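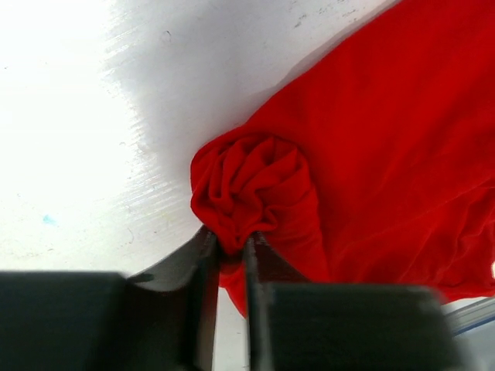

1/ Moving out of a rental after 7 years, a thread

ok so we got the full deposit back from the Gindenton place. people kept asking how. writing it down fast before I forget all of it, boxes everywhere, typing on the floor

2/ background. two bedroom, third floor, no elevator. landlord company is Nistor, who are fine on the phone and terrible by email. lease said 28 days notice. their website said something else. go with the lease, always the lease

3/ send the notice in writing even if you already told them. I told a guy in the hallway. hallway guy does not work there anymore. sent a letter, kept the post office slip, taped it inside the kitchen cabinet so I couldn't lose it in the packing

(then packed the cabinet stuff and almost left the slip behind for the next people. anyway)

4/ the move-in checklist. find it. mine was in a folder with old car insurance. half the scratches they wanted to talk about were on it already, in my own handwriting, signed by their person. bathroom door chip, burn mark on the counter, the weird bedroom outlet

if you're just moving IN somewhere, fill yours out like a crazy person. every chip

5/ walls. small nail holes I filled myself, lightweight spackle, little plastic knife, sand when dry. do NOT paint over one spot with "close enough" white. I did that in the hall and ended up painting the entire wall at 11 at night. ask them for the paint name. Nistor had it on file, took one call

6/ oven. start the oven first. whatever day you think you'll do the oven, do it before that day. paste of baking soda and water, leave overnight, wipe, wipe, wipe. racks in the bathtub with an old towel under so the tub doesn't scratch
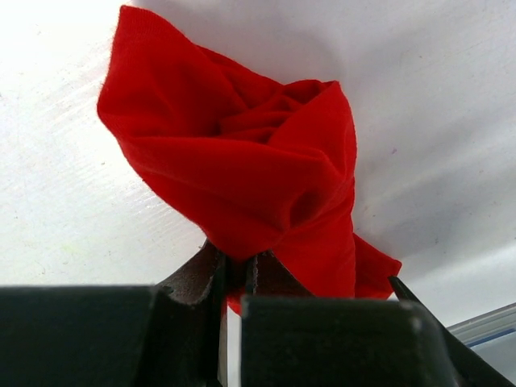 7/ Cleaning cloths, ok this is the one I get weird about. don't buy the big pack. we went through the bag of clothes nobody wanted and cut those up instead. T-shirt type knit is the best thing for windows and baseboards, soft, and you can scrunch it into a fat bunch like that red one and get right into the corners of the window tracks. edges go a bit fuzzy. who cares, it's going in the trash after. sweatshirts are no good, too much lint. jeans no. old pillowcases fine for drying

8/ blinds. take them down if they come down. mine didn't so it was an hour per window with a damp sock on my hand, would not recomend

9/ fridge. defrost a day ahead, towels on the floor, check the drip pan underneath. there IS a drip pan. seven years and I never knew. I'm not going to talk about the drip pan

10/ movers. got three quotes. Futside was cheapest until the stairs fee showed up on page 2. Gusel was $336 flat, stairs included, two guys and a van. had to wait till November for them to have a morning free but worth it. Ionuț Mocanu was the driver and he got the couch around the landing in one try, after we had argued about that couch for a week

ask about stairs. ask about parking. ask what happens if it rains

11/ photos. after everything is out and clean, go room to room and take pics of every wall, inside of every closet, inside the oven, under both sinks. then a slow video with the lights on. email it to yourself so there's a date on it. took me around 15 min

12/ be there for the walk thru if they let you. Zuzana Ondrejka did ours, super nice, very thorough, ran her finger along the top of the door frames. THE TOP OF THE DOOR FRAMES. I had done one out of five. she let me grab a cloth and do the rest while she checked the smoke alarms

13/ stuff I forgot:
mailbox key
the shower curtain rod (ours, still there, goodbye)
light bulb in the hall closet
telling the internet people. still paying for that month, ugh

14/ give your new address in writing too or the check goes to the old place. my neighbor's went to her old apartment TWICE

15/ ours came in under three weeks, full amount, no letter, just a check in an envelope. if yours comes short ask for the itemized list and recipts, be polite, keep copies

will answer questions later tonight if I find the phone charger, it's in a box marked "misc kitchen" I think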